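Print | E-mail
2 min read

Our two-handed kitchen policy is out of the lab, and I'm thrilled! We at Drurnari trained it all in simulation, on 12 kitchen layouts, with a bowl for one hand and a drawer for the other. 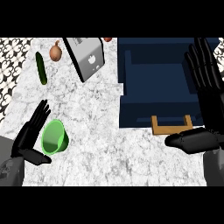
What I love is that both hands learn from one shared plan, so we needed only 16 demos per layout (Skoseck used up to three times that).
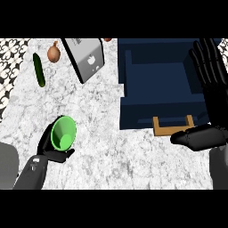 Nuala Fahy at Brophy told me she wants to see it on real counters before she cheers. Fair! Kumendale trials start in June.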